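# Leave the arm on the shared bench

Every few months someone at the Mellgate workshop asks if the robot arm should move to a locked room. I think it should stay where it is, on the white table by the door, where anyone with a membership can use it.

I've been building on it since May, mostly Wednesday nights. The gripper is my own third attempt. The first two used fingers printed from an Indik pattern that was fine for blocks and hopeless for anything with give in it. The current pair is narrower at the tips, and I filed them by hand after the print. It took 308 trial grasps before I trusted them enough to stop hovering over the off switch.

People assume a home-built arm needs proper industrial parts to practise on. It needs ordinary shapes - a plate, a bowl, a toy ketchup bottle, something curved like a banana. A plain plate on a pale table is harder than it sounds. The rim is low and a blunt finger slides over it.

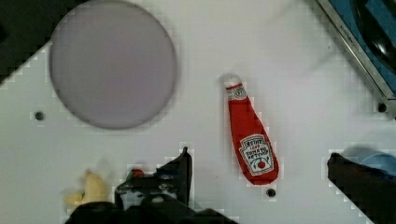 The case for the locked room is that shared gear gets knocked about, and it does. I've had the wrist bracket loosened twice and spent $100 on a replacement servo. But a comparable setup from Grernance would sit in my garage and cost me over $300 a month in payments, and I'd be the only one who ever looked at it. On the shared bench, a woodworker told me my finger pads were too hard. She was right, and I'd missed it for weeks.

There's also the matter of code. Mine runs on a fork of Acuña, and the parts that work best were written by people who wandered past and got annoyed at how slow it was. I can't see that happening behind a door with a sign-out sheet.

I'd accept a booking board and a rule about putting the tools back. I'd even pay a bit more in dues to cover servos. Moving the arm out of sight is a poor trade for a tidier workshop, and I'll vote against it again.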